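## 4. Getting your Pulix recorder ready for a live set

I use mine for choir nights and open mics in Traltthorpe, so these steps lean toward voices and a small band.

1. Slide in the battery and hold Power until the light turns green.
2. Plug the stage mic into Input 1. Push until it clicks!
3. Press Menu, pick **Session**, then **Live Vocal**.
4. Have your singer do the loudest part of the song (the real loudest part — people always hold back at soundcheck) and turn Gain down until the meter stays under 12.
5. Set the sample rate to 96. I leave mine there all year.
6. Press Record twice. One press only arms it, and yes, I've lost a whole first verse that way.

**Note:** The recorder saves a new file every 15 minutes. You can join them later in the Menia editor.

**Caution:** Turn phantom power off before you unplug a mic, and keep drinks well away from the inputs.

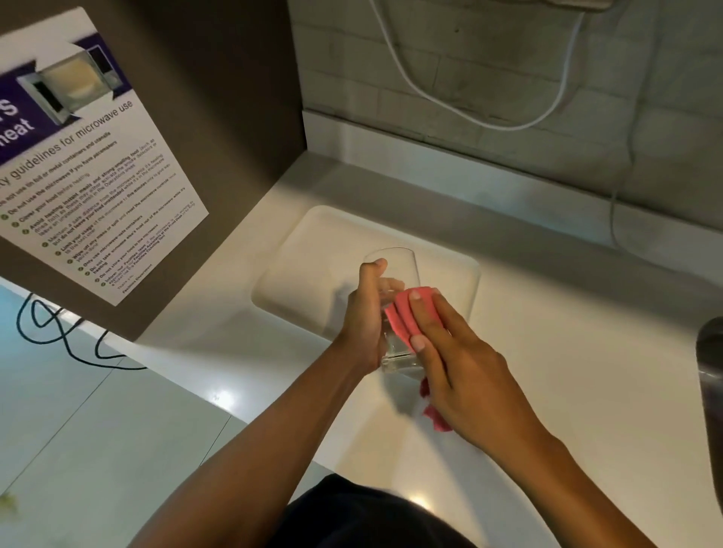
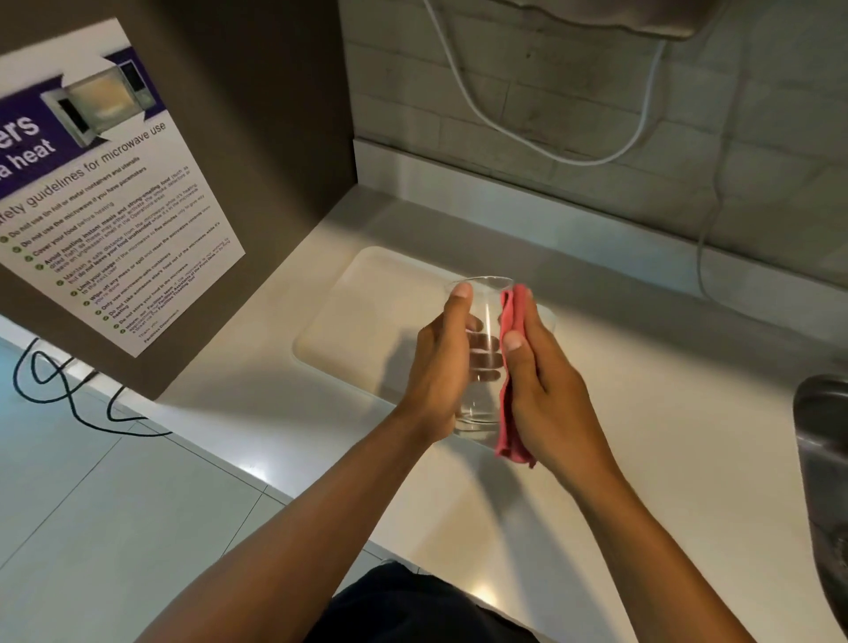 *Both pictures: a clear glass and a pink cloth, over a white countertop.*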